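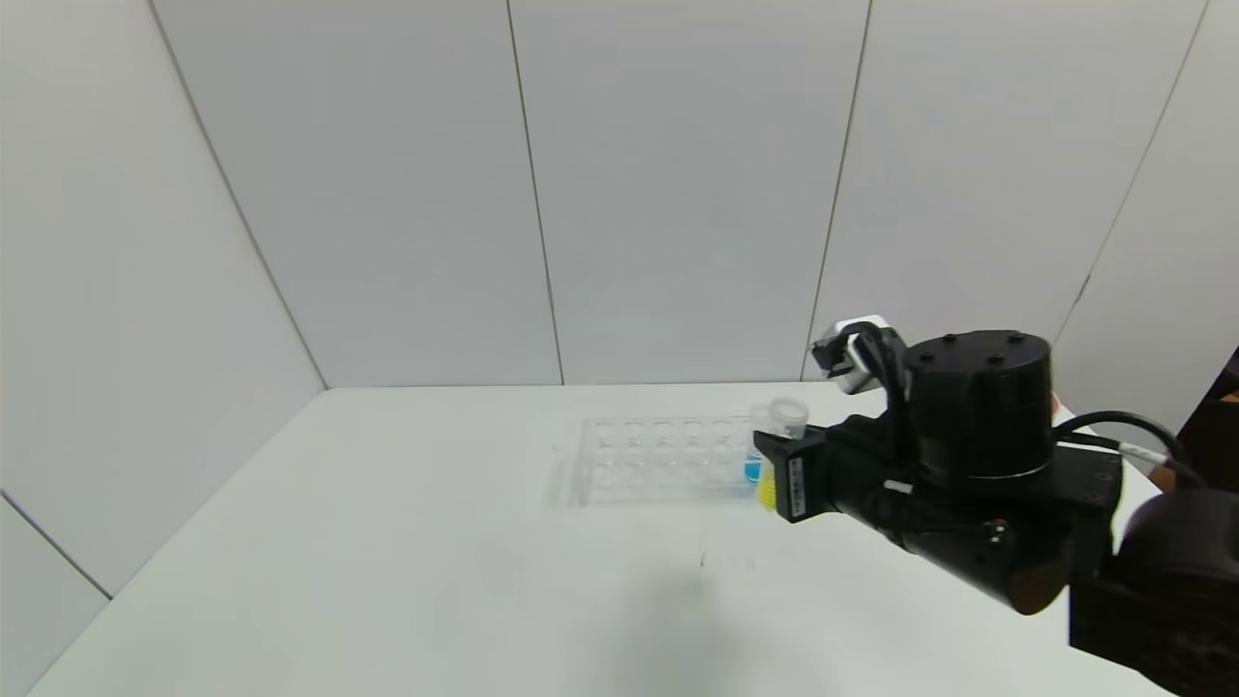 Home About Archive Contact

Sat 20 April
Posted by Pouran Sharifi

Clendetti held an open day at its Kistport building this week, and I took the afternoon off to go. I used to work in a water testing lab, so the part I wanted to see was the bench robots. Parking was in the overflow lot on Rosales, a longer walk than the flyer suggested.

They signed us in at a folding table and handed out visitor badges. Mine was number 37. Groups went through every 13 minutes, and you could go around again if you got back in line. I went twice.

The lab work station is a white table boxed in by pale wall panels, with black arms reaching over it. The engineer on our shift said the task is handling tubes, racks and small containers, the sort of thing a technician does all day. She said the arms are first driven by a person, and the recordings of those runs are used to train the software. They had 828 runs saved as of that morning.

We could also follow along on a screen that showed what the wrist camera sees. I found this more useful than looking over people's shoulders. 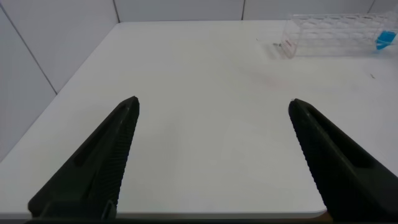
The wrist camera's view, with both fingers apart and the clear rack at the back of the table.

The fingers have fine ridges on their inside edges. I asked if they scratch the plastic, and she said they had gone through 3 sets before settling on these. Clear plastic is the hard part, she told us. The cameras have trouble finding the edges of a transparent rack, and the white table doesn't help much. I remember having the same trouble at the end of a long day.

The colored liquid is there so people can tell the tubes apart.

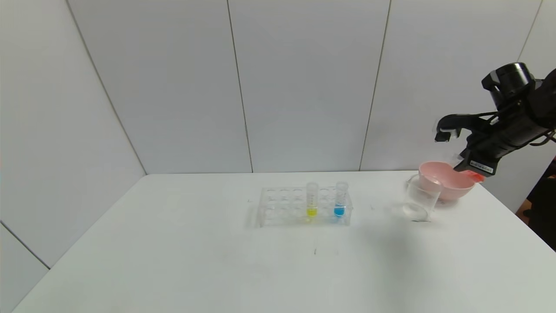 Somebody in my group asked about spills. She said they happen, and they keep paper towels close by. Another man wanted to know what the arms cost and didn't get a number.

After that we were walked over to the Droretley room, where the older machines are kept, but it was crowded and I couldn't hear the guide. I had coffee and drove home before the traffic got bad. There is another open day planned for the fall, and sign-up is through the front desk.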